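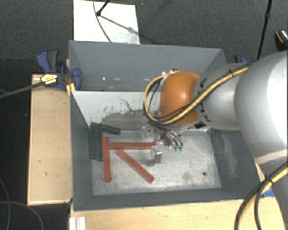
I've had the Gitosik arm up and running at our shared workshop for most of the spring now, and people keep asking me if it's worth the money, so I figured I'd write it all down in one place and then just send everybody the link.

Quick background. I don't do this for a living. I build wooden puzzles and the occasional toy in a shared space called Morndale (great people, terrible coffee), and a few of us wanted an arm that could pick blocks out of a bin and set them down sorted. I'd built a couple of those little hobby servo arms before, the kind that shake like a chihuahua, and I was so ready for something that held still.

So, the price. I paid 2,999 for the arm, secondhand with the control box, and another 757 went to the gripper, cables, a power strip and all the little stuff you forget to budget for. That's a lot! I split it three ways with two other members, and I'd have a hard time telling one person to swallow it alone.

What I love most is how solid it feels. It's heavy, it goes where you send it, and when it stops it stops. With my old arms I'd send the same move five times and get five slightly different answers. I taught this one a pick position in March and I still use that same position. The joints move smoothly by hand in teach mode too, so you can drag the gripper over to a block, save the point, drag it somewhere else, save again, and you've got a rough program before your coffee cools down (see above regarding the coffee).

The gripper is good, with one gripe. I put soft green pads on the fingertips and they made a huge difference on painted wood. Bare metal fingers kept slipping off the red bars if I came in even a hair crooked. The pads do wear, though, and swapping them means two tiny screws that love to roll under things. Buy spares when you buy the gripper.

Now, the bin. If you're setting up anything like this, spend real time on the bin! Ours is a plain gray one with sloped walls, and the slope is great for keeping blocks from standing up against the side where the fingers can't reach. I clamped it to the table with clamps and that's how it has stayed. I keep meaning to make a proper bracket, but the clamps haven't budged and I can slide everything over when I need the table back. The one thing to watch is clearance. A tall back wall plus a wrist that wants to swing wide is a bad combination, and I bumped it plenty in the first week. The scuffs don't bother me, but I'd set the speed way down until you know your path.

Shapes matter more than I expected. Straight bars are easy. Our L-shaped block is a little monster, especially when it settles up against the wall, where you get one decent way to grab it and a bunch of bad ones. I wound up teaching a separate approach just for that one, and I run it slower than the rest. On straight bars I get a clean pick on 80 percent of tries, which I'm happy with. On the L it's closer to 45, and I'm still fiddling with it.

Cables are my biggest complaint. They run along the outside of the arm, and if you add a gripper you add more of them. Leave plenty of slack around the wrist, then leave a bit more. I tied mine too tight the first time and the arm pulled up short in the middle of a turn with this awful creak. Nothing broke, but I went home and did not sleep great. A few loose loops and some soft ties fixed it. It looks messy. I've made peace with messy.

The software that comes with it is called Cellell and it's... okay? The teaching screen is great. The menus are a maze, the save button sits right next to the one that clears your program (why!), and the help pages read like they were translated twice. Back up your programs to a stick every time. I learned to do that the hard way, after losing an evening of saved points.

Noise is fine. There's a low hum and a click when the brakes let go, and you can talk over it easily. It does want a sturdy table, and ours is wood and flexes a little at full speed, so I just don't run it at full speed.

Would I buy it again? Yep, as long as I had people to split it with and a corner where it could stay put. If you only want to try out robotics on a weekend, get a cheap servo arm first and see if you still like it after a month. I'm giving this one four stars out of five. The missing star is for the cables and that clear button.

Next up I want to try it with smaller pieces, and I'll add an update here once the new finger pads show up.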